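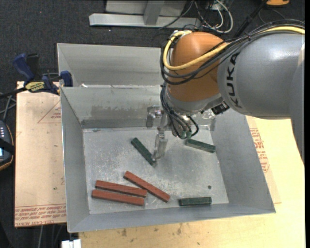 Still no sign of the dishwasher fairy

Every August somebody forwards me an article promising that a machine will be folding my towels by Christmas. My towels and I have been waiting a good while now. So when Paula Toma invited newsletter readers to spend an afternoon at the Plindmont workshop and see how far along things are, I went, with a list of chores in my pocket and low hopes.

The chore of the day was picking blocks out of a bin. Green ones and red ones, on a scratched metal floor, lying every which way like something a toddler walked off from. A KUKA arm big enough to make you lower your voice leans in over them and reaches down with a skinny gray finger. Anybody who has fished the last pickle out of a jar knows the general idea.

I asked Paula why they don't start with something harder. She said this is something harder. A block lying flat is one problem, a block that has tipped is another, and a block snug against the wall of the bin is the one that keeps Keir Lamont at work past supper. Two blocks with a sliver of space between them can eat up a whole morning. Keir's best run that week was 11 picks in a row, and he told me so the way other men mention a marathon.

Shop-floor people are less romantic about it. Octavian Costache ran the packing line at Dristley for years and wants a machine that gets it right 1,000 times running with no one standing next to it. He'd accept slow. What he won't accept is a line that stops because a part rolled over. By his measure, bin picking is nearly there for parts that are stiff, solid and all alike, and a long way off for anything in a bag.

And the house? I read Paula my list: dishes, socks, the cat's bowl, the drawer with the batteries in it. She was kind about the dishes. She laughed at the drawer. A sock, she pointed out, changes shape when you touch it, and a block has the decency not to. Then there's the matter of where you'd put the arm. My kitchen has room for me and one thin guest.

I did try the job by hand at Ernivley's open bench next door, where they let visitors sort a bin of their own. Took me more than 90 seconds, as I stopped to chat. I dropped one.

Paula's group meets again in the fall, and readers are welcome. Wear closed shoes and bring a sandwich, as the machine on the second floor has been out of everything except mints.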